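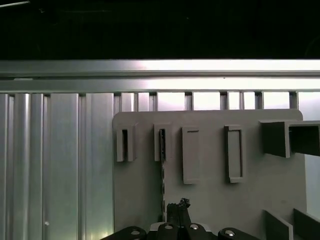
*Leonora Soriano*

# Capítulo 5. El kit que promete ordenar el taller

Todo catálogo de automatización tiene una página dedicada al puesto de herramientas. La de Rirkis ofrece un tablero gris con soportes en relieve, una pinza negra de dedos estrechos y un programa, Bilo, que el fabricante califica de «listo para trabajar». El precio de entrada es de 2.747 euros, sin el brazo.

Conviene leer esa frase despacio. Un soporte de ranura estrecha resuelve parte del problema antes de que intervenga el robot: fija la posición de la pieza y limita su giro. Una varilla oscura y delgada, colgada en vertical casi hasta la altura de los dedos, plantea otra dificultad, porque el extremo libre puede desviarse y el folleto no indica cuánto desvío se admite. Tampoco dice qué ocurre cuando el fondo es aluminio y la luz llega de atrás – condición corriente en una celda y temible para cualquier cámara.

El vendedor habla de hasta 800 ciclos sin intervención. ¿Con qué piezas? ¿Quién repuso las que cayeron? Teodoro Talavera, al revisar para Gerkitz una oferta parecida, pidió el registro completo y recibió 143 ciclos, todos con la misma varilla y el mismo soporte. No es un mal dato, pero es un dato distinto.

En este capítulo aprenderemos a separar tres cosas que la publicidad suele mezclar: la repetibilidad del brazo, la tolerancia del soporte y la tasa de éxito de la tarea. Empezaremos por la segunda, la menos vistosa.

## 5.1 Holgura y juego en los soportes de ranura

Llamaremos holgura a la diferencia entre el ancho de la ranura y el diámetro de la pieza, medidos ambos a la misma altura.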